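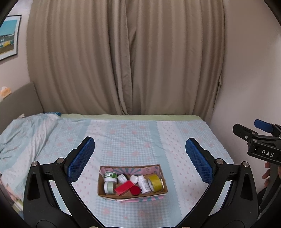
Bedside tray FAQ

I get the same handful of emails about my bedside tray over and over, so I finally put the answers in one place. If yours isn't covered, write me and I'll get to it when I can.

Why a tray and not a drawer?

I have a drawer! It's a black hole. Small things roll to the back and I find them a year later next to a dead pen. With a shallow tray I can see everything at once, and when I change the sheets I pick the whole lot up in one go.

Do I need to buy one?

Please don't. Mine is a cardboard box with pink, light blue and white stripes on the outside and plain brown on the inside, and it does the job fine. I did try a fancy divided organizer from Danier for a while – the sections were either too big or too small for everything I own, and it went to my cousin Araba. Any shallow box works. If the sides are tall you'll start stacking things, and then you're back to the drawer.

What goes in it?

Whatever you reach for in bed or right before it. I keep little jars, a medicine bottle, a red box and a roll of shiny yellow-gold tape, plus whatever else has wandered in that week. People always ask about the tape. I wrap presents sitting on the bed, and if it lives anywhere else I can never find it.

How do you arrange it?

Loosely. Jars go together at one end, and the tape stands on its edge at the other. The middle is a free-for-all and I've made my peace with that.

How often do you sort it out?

Every 2 weeks or so, and it takes me maybe the length of a song. I tip everything out on the bed, check the dates, match lids to jars and put back what I still use. Dede Aidoo wrote in to say she does hers every night, which is way more discipline than I'll ever have.

I keep ending up with lids and no jars. Help?

Oh, me too. I give a stray lid until the next sort-out, and if its jar hasn't shown up by then, out it goes.

Is it okay to keep medicine by the bed?

It depends on your house. If you have kids or curious pets around, an open tray is the wrong place for it, so use something high up or locked. Keep the label on the bottle too, and ask your pharmacist if you're not sure how something should be stored.

Doesn't cardboard get gross?

Eventually, sure. Wipe it with a barely damp cloth and let it dry before you load it back up. When the bottom goes soft or something leaks, recycle it and start with a new box.

Where's the bedsheet from?

I've had 19 messages about the sheet and I'm sorry, I don't have a link. It's the light blue one with the tiny gingham check and the pink motifs, and I've had it so long that the tag washed blank.

Can I share my own tray?

Yes, please do! Send a photo and a line or two about what's in it. Salamatu Addo's sewing tray is still my favorite so far.

Last updated January 31, 2022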